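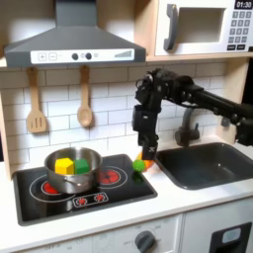 The Hand-Me-Down Economy

My sister has a rule about toys: whatever comes into her house in June has to be out of it by the next June. Not thrown away, just out – to a cousin, a neighbor, the box at the library. I used to think she was a bit heartless. Then I had a kid of my own, and now I'm out on the curb at 7 a.m. with a bag of puzzles like everybody else.

The thing is, stuff for small children hardly wears out. They outgrow it in a season and somebody down the street is just growing into it. In Skaretport, where I've lived for 12 years, that has turned into a whole way of shopping. We have a swap shelf outside the laundromat, a message group with 200 families in it, and Romier, the secondhand store on the harbor road, which started with shoes and now has a back room stacked to the ceiling with play furniture.

I love that back room! Last month I went in for rain boots (size 9, any color but brown, I had instructions) and came out with a dollhouse, a bag of train track and no boots at all. The track cost me 2 dollars. New, the same amount would have wiped out our birthday budget and then some.

Play kitchens are the big prize, by the way. They're bulky, they're pricey in the stores, and they go in minutes when one shows up in the group. I've learned to ask three things before I borrow a van: how tall it is, whether it comes apart, and whether it fits down my stairs. I skipped that last one once, and we spent a whole evening on the landing with a screwdriver.

Cleaning is easier than people think. Warm water and dish soap for nearly everything, an old toothbrush for the corners, and a day in the open air if it smells like someone's basement. If it has batteries, open the little door before you pay. White crust in there is where I walk away, though I have a friend who swears by vinegar and a cotton swab.

I do have limits. I won't buy a used car seat, and I'm picky about paint on anything old. Stuffed animals go through the wash twice.

The group passed 1,000 posts this spring, and most of them are still the same two words, "still available?" My dollhouse is going up next week, minus one chimney. Somebody's toddler is welcome to it, and if you have rain boots in a size 9, I'm still looking.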